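Home News Events Back Issues Contact
Search the newsletter... Go

From the Workroom: Boards, Oil and a Plain Gray Surface
10 November 2021

It has been a busy few weeks at the Idcombe workroom, and I've been meaning to write this up since the clocks changed, so please forgive me if it wanders a little. The cutting board sale is coming back in December, in the long room on Promville Street, and we have 194 boards promised so far. Last winter we brought in 814 dollars, every bit of which went into the new sanding bench, and those of you who have used it will know what a difference it makes to your elbows!

Malcolm Yeoman has very kindly agreed to run the finishing evenings again. If you came last year you'll remember his feelings on oil: thin coats, a soft cloth, and go have a cup of tea before you even think about the next one. He would also like everyone to please stop leaving the oily rags in a heap by the sink. Lay them flat outside on the rack and let them dry properly before they go in the trash.

We're asking for a gift of 20 dollars toward materials this time, a little more than before I'm afraid, as the last delivery from Firnau cost us quite a bit extra (lovely stuff, though, hardly a knot in it). The walnut from Barajas is spoken for, so if you had your heart set on a dark board, put your name down for the spring batch.

Pale boards are what most people ask me for at the sale, and I do understand it, because they go with any kitchen and look so cheerful propped behind a stove. My own favorites are the blond, bamboo-looking ones with the fine grain running straight up and down and a few darker streaks through it, and against a plain light gray like this one they look very smart indeed, with just that thin line of shadow along the side and bottom. Square corners suit them too, I think, though Malcolm is a rounded-corner man and we have agreed to differ. If you're bringing finished boards in, wrap them in an old towel and put your name on a bit of tape on the back.

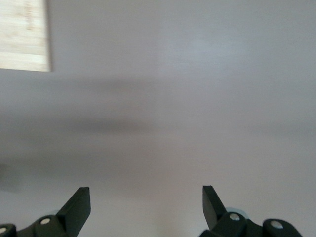
Finished boards can be dropped off any morning before lunch. We could still use a few extra hands for pricing, and whoever borrowed the small clamps, we would love to have them back.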